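Lelanow help board > Puma two-arm rig > Recording and datasets

Ticket: Left and right wrist streams drifting apart during long recording sessions
Opened: 4th September
Status: open, waiting on reporter

Hello all, me again. I'm collecting demonstrations for the Clurnton pick-and-place set (small objects on a table, two hands, one head camera, one wrist camera per arm) and I've hit something that's eating my evenings. The short version is that after a while the wrist streams stop agreeing with the joint log. The head stream stays fine. I'm on the March build of the recorder, Pollow for the labelling, and nothing fancy in between.

What I see: the first lot of episodes are lovely. Later on, I scrub through one in Pollow and the fingers close in the video a good bit after the joint log says they closed. If I trained on that I'd be teaching the policy to grab thin air! I only spotted it because I happened to open an episode from near the end of a batch, and then of course I had to go back through all the others (cup of tea, long evening, a certain amount of swearing).

Things I've tried so far, in no sensible order:

Restarted the recorder between episodes. Helps, then it creeps back.
Swapped the two wrist camera leads over. The drift stayed on both sides, so I don't think it's a lead.
Turned off the preview window. No change at all.
Dropped the head camera to a lower frame rate. Slightly better, or I wanted it to be.

My layout for the orange ball task, as the head camera gets it, both arms up and ready:

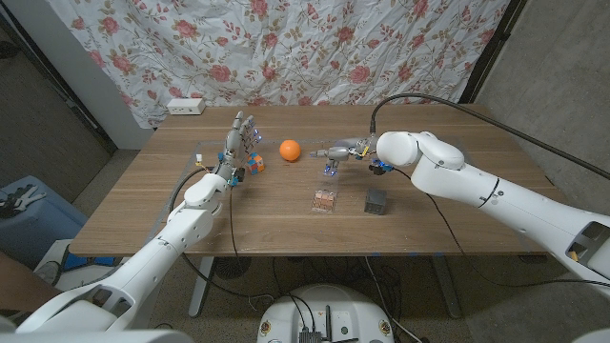
One reply came in within the hour, asking whether the joint log and the cameras were being stamped by the same clock, and saying that if the arms were on their own clock I could restart the recorder until Christmas and it would still wander off.

Fair point, and no, they weren't. The arms stamp their own messages and the cameras get stamped by the PC when the picture arrives. I had assumed the recorder squared the two up at the start of each episode. It does it once, when the program opens, and then never again. So that was one thing to fix. I set it to line the clocks up before every episode and ran a fresh batch of 600.

Better! Much better, in fact, but still not right. The joint log now matches the head camera all the way through, and the left wrist stream is near enough. The right one still slips towards the end of the longer episodes, and it always slips the same way, with the video behind.

I also went looking for frames that were being written twice, which would explain a slow slide. I pulled out stills from the reach towards the puzzle cube and put them next to each other. First one: 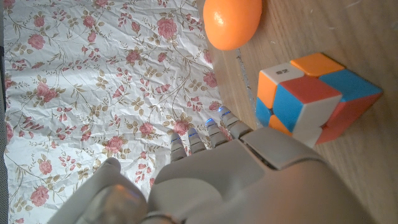

Lelanow support wants to know if the repeated frames are exact copies down to the last byte, as the recorder fills a gap by writing the previous frame again, and a proper copy would mean the camera missed its slot.

I hadn't thought of comparing the files themselves, I'd been squinting at them like it was spot the difference. For what it's worth, the other still I'd pulled has the hand in very nearly the same pose, rightmost finger by the corner of the cube, and I had marked the pair down as a repeat by eye:

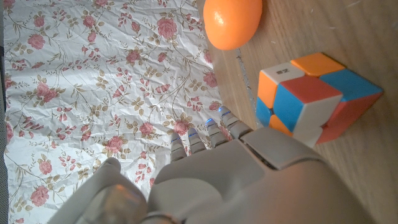 Still: wrist camera, Clurnton set, exported from Pollow

So I wrote a little script to compare the files properly. That pair isn't a copy. Same sort of pose, different files, and my eyes are not to be trusted after ten at night. But the script did find real copies elsewhere: 942 of them over the whole batch, nearly all on the right wrist stream and bunched up late in the long episodes. I've attached the list with episode names and frame numbers. The left stream had 2, which I can live with.

That sounds like the right camera running short of room on whatever it's plugged into. Both wrist cameras were going through one hub along with the spare drive I save to, so I've moved the drive to its own port and I'm doing another run tonight.

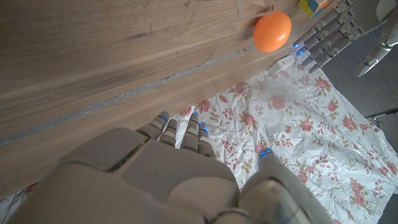
While that's going, a question about labels. I want to know whether I can keep the early episodes from the bad batch, seeing as the copies hardly show up there, or whether mixing them in will do more harm than good. My feeling is to keep anything where the hand is still open and on its way in, fingers and thumb spread with nothing in them, and bin everything from the grasp onwards. A late frame on the way in costs you very little. A late frame at the grasp spoils the whole example. But Pollow won't let me cut an episode in half without losing the task label, unless there's a setting I've missed? I had a poke through the menus and came out none the wiser.

Also, if anybody has the recorder lining up clocks in the middle of an episode without a visible jump in the joint log, please paste your config. Mine jumps every time.

Will post the new copy count once tonight's run has finished.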